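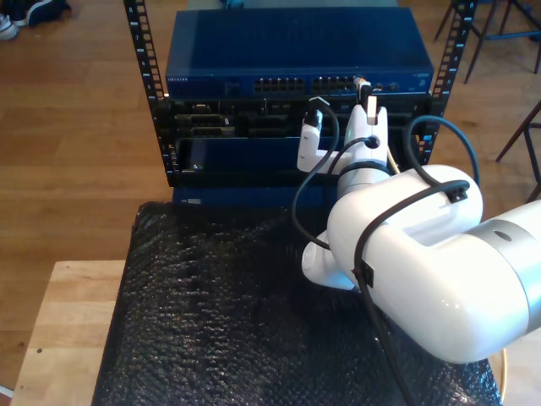 GALINDO, September – Students in the after-school robotics club at Trellen Community College will open their workshop to families, neighbors and anyone else who is curious on the last evening of the month, when they will show what a robot arm can learn to do around a rack of network equipment. Doors open at 6:30 p.m. and admission is free.

The project is called Benavo, and it has kept 16 students happily busy since the spring term. Their goal is easy to say and a good deal harder to carry out: they want a two-fingered arm to handle the small, fiddly jobs that come with looking after network gear, such as finding the right port on a switch, taking hold of a patch cable by its plug and moving it from one place to another without disturbing whatever is next door. Anyone who has ever knelt behind a desk with a flashlight between their teeth will understand the appeal.

"We started with blocks, because everybody starts with blocks," said Oratile Ndlovu, who teaches the networking course at Trellen and leads the club. "Then one of the students asked why we were stacking blocks when there was a whole shelf of retired equipment down the hall, and I didn't have a good answer for her. A block doesn't mind if you come at it a little crooked. A network plug minds very much, and I think they have learned more from that plug than from anything I put on the board."

The students work on a short open rack at table height, with a switch on top and other equipment mounted beneath it, and a layer of black bubble wrap between the rack and the tabletop. They take turns guiding the arm, writing up each attempt in a shared log and arguing – in a friendly way, most of the time – over how closely the fingers ought to approach before they close. The log now holds 569 attempts, and the club is keeping every one of them, including the early ones that several members have asked to have removed.

Students come to Benavo from the networking, machining and design programs, and a few joined with no technical background at all. The machining students have taken a special interest in the shape of the fingertips, while the networking students have become very firm about how cables should be routed along the arm.

The club received $900 from Trunus, a local supplier of office equipment, toward spare parts and snacks for the long evenings.

At the open workshop, students will run the arm for visitors, explain how they plan each movement and answer questions for as long as people care to ask them. Children are very welcome, and there will be a separate table with 3 retired switches that younger guests may plug cables into as much as they like.

The workshop is on the ground floor of the college's east building, with parking behind it. New members can sign up at the door, and no experience is needed.

Media contact: Oratile Ndlovu, Robotics Club, Trellen Community College, Galindo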